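Plateaux de pièces et remontage de PC : vos questions

Page mise à jour le 1er février 2020

On nous écrit beaucoup sur les plateaux à logements, ces plaques où chaque composant a sa place pendant qu'un ordinateur est ouvert. Les vendeurs en disent grand bien. Nous en utilisons à l'atelier Vistosgate et nous sommes plus réservés.

Est-ce que j'en ai besoin pour changer une barrette de mémoire ?

Non. Posez l'ancienne barrette dans le sachet de la nouvelle et passez à autre chose. Un plateau commence à servir quand on sort plusieurs pièces de nature différente et que la machine reste ouverte plus d'une soirée.

Le modèle Jidix promet « zéro perte de pièces ». C'est vrai ?

Nous ne savons pas comment on mesure une chose pareille. Sur notre relevé de janvier, tenu à la main, nous avions 2 083 pièces passées par un plateau et 23 égarées. Des vis, presque toujours. Un logement ne retient rien si on a pris l'habitude de poser les vis à côté.

Faut-il une empreinte par composant, ou un bac à compartiments suffit ?

Le bac suffit pour les vis et les petites équerres. Pour un processeur, nous préférons un creux peu profond, à sa taille, où il repose à plat. Pour la mémoire, des supports qui tiennent la barrette par les deux bouts évitent de l'empiler sur sa voisine. Le reste des empreintes relève surtout de la brochure : on finit toujours par y ranger autre chose que prévu.

Où poser le plateau par rapport au boîtier ?

Juste à côté, du côté de la main qui travaille, et sur une surface où il ne glisse pas. Un plan à lattes convient si la plaque est assez large pour ne pas basculer entre deux rainures. En revanche, une vis qui tombe entre les lattes est perdue pour l'après-midi. Avec un boîtier Dell ouvert à droite et les pièces à gauche, le trajet de la main reste court, et c'est à peu près le seul gain que nous ayons constaté sans discussion.

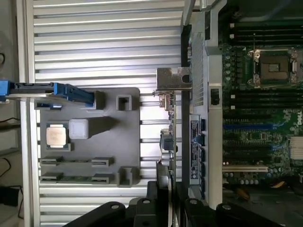 Brendan Scanlon nous répond que tout cela est bien joli, mais qu'une boîte à œufs et un marqueur lui rendent le même service depuis des années, et que le temps passé à chercher la bonne empreinte vaut bien celui passé à chercher la pièce. Nous lui donnons raison pour les vis. Pour un processeur dans une boîte à œufs, nous attendons d'être convaincus.

Et les tiroirs de disque, ils vont où ?

Ils sont longs et prennent vite la moitié de la place. On peut les laisser en travers du haut du plateau, à condition que rien ne se trouve dessous. Vérifiez le loquet avant de remonter, il dépasse facilement.

Plastique ordinaire ou antistatique ?

Le mot « antistatique » figure sur des plateaux dont la fiche technique ne donne aucune valeur. Demandez-la. Darkus nous l'a envoyée sous deux jours, Hao n'a pas répondu. Dans le doute, gardez le bracelet et considérez le plateau comme un simple rangement.

La couleur compte-t-elle ?

Un peu. Sur du gris mat, une barrette verte se repère tout de suite, une pièce grise beaucoup moins. Yanling Peng colle une pastille au fond des logements vides, ce qui a au moins le mérite de ne rien coûter.

Peut-on imprimer le sien en 3D ?

Oui, si vous acceptez de rater les deux premiers. Mesurez les pièces vous-même, les fichiers trouvés en ligne sont souvent trop justes.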